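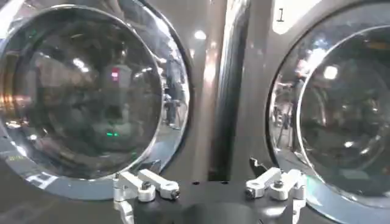
LAUNDRY NOTES, OR HOW I LOST A SOCK AND GAINED A COLUMN

Wilma Leckie

After the spring meeting I was asked to write something short and cheerful about the laundry room. I can promise short.

Let me start with the machines. They are front-loaders, gray, with big round doors and enough chrome to restore a Buick. If you stand too close you get a stretched version of yourself in the glass, all leg and no head to speak of. I have found this flattering on some mornings and less so on others. The one with the white "1" label next to it is Machine 1. I mention it because three separate people have told me that Machine 1 was out of order, and all three were talking about a dryer in the Ongart building.

Now, soap. The residents of Gulau Court are generous people, and nowhere is it clearer than in the amount of detergent they give to a single load of towels. The cap has lines on it. The lowest line is for you. If you can see suds climbing the window like a tide coming in, you have washed your clothes in meringue, and the person after you will be rinsing it out of their work shirts until May.

We had a long talk at the meeting about pods. Pods go in the drum, first, under the clothes. They do not go in the drawer, where they turn into something like a jellyfish. I spent part of an evening removing one with a salad fork. The fork is retired.

A word on doors. Please leave them open a few inches when you finish. A closed front-loader grows a smell, and the rubber gasket is where it lives. Run a dry rag around the inside of the fold and you'll be amazed at what comes out - hair ties, a guitar pick, 78 cents in change last month, all of it slimy. The 78 cents is in the jar. If it's yours, describe the coins.

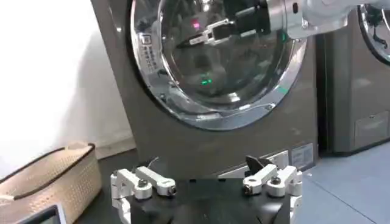

Clekmont Street Neighbor, No. 50, page 3

(Laundry Notes, continued)

Baskets. Bring one. Take it home again. A basket on the floor means "I'm coming back," and for the length of one cycle we all respect that. After two cycles it means "I have gone to the movies," and your neighbor is allowed to move your wet things into it. Fold nothing that isn't yours. We tried courtesy folding over the winter and it led to a disagreement over fitted sheets that I am not going to reopen in print.

If you have the beige woven kind with the dark rim, put your name on it somewhere. They were on sale at Kesel and half the second floor went.

The spin speed question came up again. Yes, you can run everything at 1000. Your jeans will love it. Your good sweater will come out fit for a medium-sized dog, and I speak as someone whose dog is now very well dressed.

Lost and found is on the shelf by the mailboxes - one striped pillowcase, a child's mitten, and a single brown sock that is not mine. Mine is navy, with a darn at the heel, and it went in with its partner. I'd like it back.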